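Home Help > Windows & Glass > Interior cleaning
Posted January 30, 2023 by Visitación Ortuño

Cleaning a tall wall of windows from the inside, with furniture in the way

I look after a shared building with a big open interior on more than one level. One side is nearly all glass, long rectangular panes with narrow painted metal bars between them. The bars are a blue-green color and the paint is original as far as I know. Outside gets done by a contractor, Hamard, twice a year. Inside has always been left to whoever was around, and it looks like it.

I have two problems. The first is streaks. I use a spray cleaner and paper towels and by the afternoon I can see every wipe mark. The second is reach. I can do the lower panes from the floor, but above that I'm stretching over low wooden cabinets, and I don't want to stand on them or drip on them. The finish is pale and it marks easily. A ring from a wet bucket took me most of a morning to get out.

I have a budget of 814 dollars for the year, and that has to cover supplies for everything else too. The only quote I got for inside work was 1526, so I'd like to do it myself. What should I buy and what order should I work in?

Tags: windows, streaks, extension pole, painted frames, wood furniture

gus_m
Get a squeegee. Paper towels are the problem.

Fendora
I did windows for a living for a few years, mostly offices and a couple of schools. You don't need much and it shouldn't eat your budget.

Buy a squeegee with a good rubber blade, a washer sleeve on a T-bar, and an extension pole that locks properly. Cheap poles slip when you lean on them. Use a bucket wide enough for the sleeve. For soap, a small squirt of dish liquid in cool water is plenty. Most people use too much, and then the leftover soap makes the streaks you're describing.

Move what you can away from the glass first. For the cabinets you can't move, put down a plastic sheet and then an old towel on top, and let the towel hang over the front edge. The plastic stops water and the towel stops it running off onto the floor. Keep the bucket on the floor, never on the furniture. Take the towels off as soon as you finish a section – a damp towel left overnight will do the same thing your bucket did.

Work from the top row down. Wring the sleeve out well before you lift it. Wet one pane, pull the squeegee across the top, then down in straight strokes, each overlapping the last by a couple of inches. Wipe the blade on a dry cloth between strokes. Then go around the edge of the pane with a microfiber cloth. Dust the bars before you start or you'll turn the dust into mud.
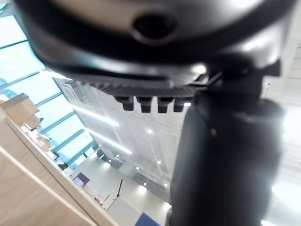 Is it better to wash the inside on a sunny day or a cloudy one?

Cloudy is easier. Direct sun warms the glass and the soapy water dries before you can pull it off, so if the day is bright, do that side early in the morning or wait until the light has moved off it.

Kestau
Agree with most of that. For the painted bars, skip anything with ammonia and don't use the rough side of a sponge. Damp cloth, dry cloth, done. If the paint comes off chalky on the cloth, stop and ask someone about repainting.

I'd leave the highest panes to somebody with the right equipment. You might get a better price if you ask only for those. I spent 40 dollars on my pole and it's fine for the middle rows, but past that I couldn't control the blade and just made a mess.

Visitación Ortuño
Thanks. I've ordered the squeegee and the sleeve and will try the bottom 2 rows in February. Guerreiro is going to price the top ones separately.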